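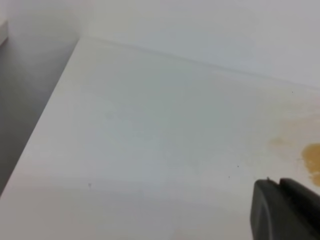
Sombat Sukprasert wants it known that the robot did stop. It stopped late, he'll give you that, and it stopped with its fingers pushed into the table hard enough to make the whole bench creak, but it stopped, and he would like people to quit calling it a runaway.

Fair enough! I'd been calling it a runaway for a week before I drove out to Mahawong to see the thing for myself, so I was probably one of the people he meant.

Mahawong is a small workshop at the back of a bakery supplier, and the robot there has one dull and rather lovely job, which is learning to clean tables. Things get spilt, the arm goes over with a cloth, and someone decides whether the table is clean enough. The arm is a Jorico, the software telling it what to do is called Gelley, and between the two sits a grey metal box from Carkis that's meant to keep everybody safe. I'd never heard of any of them, and I suspect you haven't either.

White tables are a cruel test. On the one I was shown, every little dark speck stood out, never mind the mustard-coloured blotch over to one side with a paler, tan sort of haze next to it. I wanted to get a cloth out myself. The gripper hung just above the surface, black and chunky and a good deal bigger than I'd pictured, and I kept thinking about where my hand would be if I'd gone in after that blotch on the wrong day.

So, the wrong day. It was in December, and the workshop had swapped the old bench for a new one. Same colour, same width, same make. What it didn't have was the same height. The new top stood four millimetres higher, and Gelley was never told.

Four millimetres is less than a pencil! But a robot like this one goes where it's been told to go, and if the table happens to be in the way it'll try to go there regardless. With a cloth in the fingers there was a bit of squash to soak up the difference, so the first wipes looked fine. They did 153 runs on the new bench and the only odd thing was that the cloths were wearing through sooner than they used to. Somebody ordered thicker cloths. (I laughed at that, and then I remembered turning up the car radio to cover a noise from the back wheel.)

On the next run the cloth slipped out. The arm went down with bare fingers, met the table, and pushed.

Now, the Carkis box should have caught this straight away. It has a limit for how hard the arm may press, and when that limit is passed everything halts. The limit had been set low when the arm was installed. At some point it had been raised to 95 newtons for a scrubbing trial, and when the trial finished it stayed there. I asked what 95 newtons feels like and was invited to lean on a set of kitchen scales until I found out. It's a proper shove. You wouldn't want it on the back of your hand with a hard table underneath.

What bothers me more is the screen. It had been showing a warning, code 1603, on and off since the bench was changed. I looked it up in the manual, and 1603 means "contact earlier than expected", which is about as plain as a machine can be. But the same code pops up when a cloth is folded badly, and so everyone had got used to pressing the button that makes it go away. I would have pressed it too. I press that sort of button all day long.

No one was hurt. One finger of the gripper was bent and had to be replaced, and for a while the arm sat with its power off and a tea towel over it.

The changes since then are pretty homely. The arm now touches the table gently in three places each morning before it's allowed to do any work, and if the height isn't what it expects, it refuses to start. The force limit needs two people to change it and goes back to the low setting overnight. Code 1603 can't be waved away from the screen any more either. You have to walk over, look at the table and turn a key, and Sombat moans about the key constantly, having been the one who asked for it.

I did ask if I could put my hand flat on the table while the arm came down. He said no before I'd got to the end of the question, and went to put the kettle on.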